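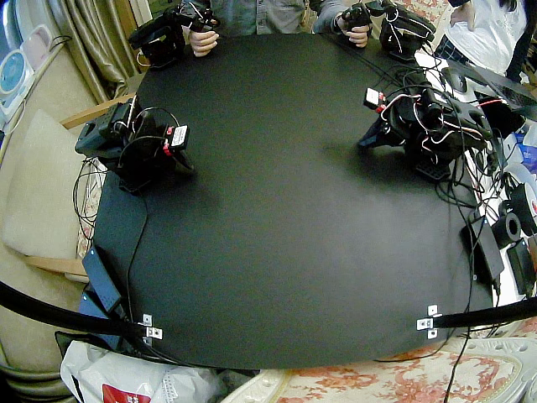 Teil 4: Imitation Learning aus Teleoperation. Kurz nochmal wo wir stehen: letztes Mal Behavior Cloning mit einem Arm, Fehlerfortpflanzung, Covariate Shift. Heute zweiarmig, und vor allem die Frage, woher die Daten kommen. Prinzip Leader/Follower: der Mensch bewegt zwei kleine Handgeräte aus Servogliedern, eins pro Hand, und die beiden Arme auf der Platte fahren die Gelenkwinkel nach. Keine inverse Kinematik nötig, Winkel werden 1:1 übertragen (ggf. Offset + Vorzeichen pro Gelenk, s. Übungsblatt). Vorteil: Singularitäten spürt man nicht als Sprung. Nachteil: keine Kraftrückmeldung, man drückt gern zu fest zu.

Was aufgezeichnet wird, pro Zeitschritt:
- Gelenkwinkel Leader (= Aktion!)
- Gelenkwinkel Follower (= Zustand)
- Kamerabilder, auch die Handgelenkkamera
- Zeitstempel

Achtung, beliebter Fehler in den Abgaben: Aktion ist der Leader, nicht der nächste Zustand vom Follower. Der Unterschied Leader minus Follower enthält implizit die Kraft. Greifer zu, Objekt dazwischen: der Follower bleibt stehen, der Leader geht weiter. Wer das wegwirft, bekommt eine Policy die Sachen fallen lässt. Klausurrelevant.

Aufgabenset für das Praktikum heißt Neluswood, 4 Aufgaben, 200 Demonstrationen je Aufgabe. Hab letztes Semester mit weniger angefangen, ging bei der Übergabe von Arm zu Arm gar nicht gut.

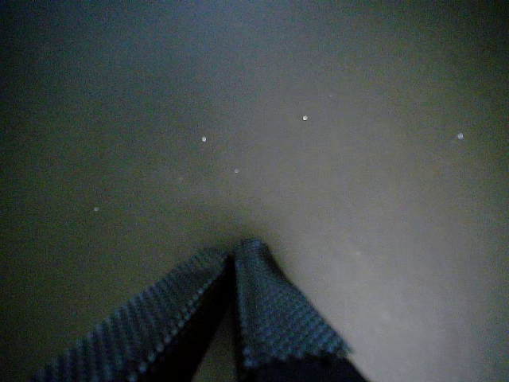 Skript zur Vorlesung Roboterlernen, Lehrstuhlseite / Stand: März / Fassung noch nicht korrigiert

4.2 Nahsicht am Greifer

Warum überhaupt eine Kamera so nah dran? Übersichtskamera sieht den Kontakt oft nicht, der Arm verdeckt ihn selbst. Aus der Nähe sieht man die Noppen auf den Fingern und ob die Spitzen zusammen sind. Öffnungsgrad steht zwar auch im Gelenkwinkel, aber mit Spiel im Getriebe. Für die letzten Millimeter ist das Bild besser.

Problem: matte dunkle Fläche, kaum Textur, wenig Bezugspunkte. Helle Krümel oder Staubpunkte auf der Fläche sind dann der stärkste Kontrast im Bild. Das Netz lernt sowas mit, wenn die Punkte in vielen Episoden gleich liegen. Gegenmittel:
- Fläche zwischen Blöcken abwischen
- Zufallsausschnitt + Helligkeit variieren beim Training
- Startposition der Arme streuen
- Testepisoden auf jeden Fall aus einem anderen Block nehmen als Trainingsepisoden

Letzter Punkt wird dauernd vergessen. Zufälliger Split über Einzelbilder ist falsch, Nachbarbilder sind fast identisch, der Validierungsfehler sieht dann traumhaft aus und sagt nix.

4.3 Action Chunking

Statt a_t sagt die Policy eine Folge a_t ... a_(t+k-1) voraus. Effekt: weniger Entscheidungspunkte, also weniger Gelegenheiten vom Pfad abzukommen. Außerdem Pausen: Menschen halten beim Teleoperieren kurz an und überlegen, ein Einzelschritt-Modell bleibt an so einer Stelle gern hängen. k zu groß: die Policy fährt blind, reagiert nicht auf verrutschte Teile. k zu klein: wieder beim alten Problem.

Überlappende Chunks mitteln (exponentiell gewichtet), dann ruckelt es weniger. Bei schnellem Greiferschließen verschmiert die Mittelung den Zeitpunkt, deshalb Greiferkanal bei uns ausgenommen. Code dazu im Ordner tzanetos, Datei README zuerst lesen bitte.

Training: Episodenlänge maximal 500 Schritte, 2000 Epochen. Checkpoint nicht nach dem kleinsten Verlust auswählen!! Verlust und Erfolgsquote hängen nur lose zusammen, mehrere späte Checkpoints am Roboter testen.

4.4 Zwei Personen am Aufbau
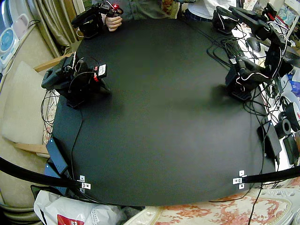 Lesley fragte in der letzten Stunde, ob man die Demonstrationen verschiedener Leute überhaupt mischen darf, weil jeder anders greift und der Mittelwert aus zwei guten Bewegungen doch eine schlechte sein kann.

Ja, genau das Problem, Multimodalität. Der eine greift von links, die andere von oben, MSE-Verlust legt die Vorhersage dazwischen und der Greifer landet im Nichts. Auswege: latente Variable (CVAE, Stilvariable z, beim Test z = 0), Diffusion Policy, oder pragmatisch die Strategie vorher absprechen und aufschreiben. Fürs Praktikum reicht Variante drei. Ganz einheitlich soll's aber auch nicht sein, ohne Streuung sieht die Policy nie eine Korrektur und erholt sich von keinem Fehler. Also gleiche Strategie, unterschiedliche Startlagen, kleine Patzer drinlassen wenn sie sauber korregiert werden. Abgebrochene Episoden markieren und nicht löschen.

Bis zum nächsten Mal: Blatt 4, Aufgabe Tunstead (Offset-Kalibrierung Leader/Follower), Plots der Winkeldifferenz über eine Greifepisode mitbringen. Achsen beschriften. Diffusion kommt dann ausführlich, Herleitung vom Rauschplan bitte vorher einmal angucken.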